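Noketti soft fingers, two months in

I went back and forth on these for ages. The stock fingers that came with my arm are flat metal plates, fine for blocks and boxes and hopeless for anything you'd find lying on a coffee table. So in March I ordered a pair of the Noketti tapered ones, the black textured kind with the long triangular cutouts, and I've been grabbing household stuff with them ever since!

Fitting them took me 20 minutes, and most of that was hunting for the right hex key (it's 2 mm, and there isn't one in the box). After that you need to redo your open and close limits in the controller. Don't skip it like I did, or the motor just sits there straining.

Mugs and socks were easy. Flat things are where I spend my evenings now, remotes especially, with all those rubber buttons. I bring the tips down low from the wrist camera view and go slow. The cutouts are a real plus, you can peek through them and see a bit of what's behind the finger.
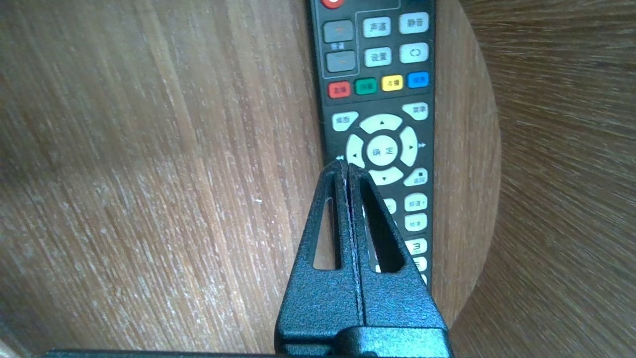
Subira Masanja wrote in to say she gave up on the Noketti pair for thin objects and went over to the Gretitz ones, which are stiffer at the tip and, in her words, "way less mushy when you need to get under an edge."

Fair enough, and I did borrow a Gretitz set to compare. Out of 60 tries on flat stuff, the Noketti fingers dropped it 27 times and the Gretitz 20. So yes, stiffer wins there. But I like the Noketti texture a lot more on slick plastic, and they're quieter when they close.

My one big gripe is the mounting base. It's chunky, and it blocks the bottom of my camera view. I'd pay extra for a slimmer one.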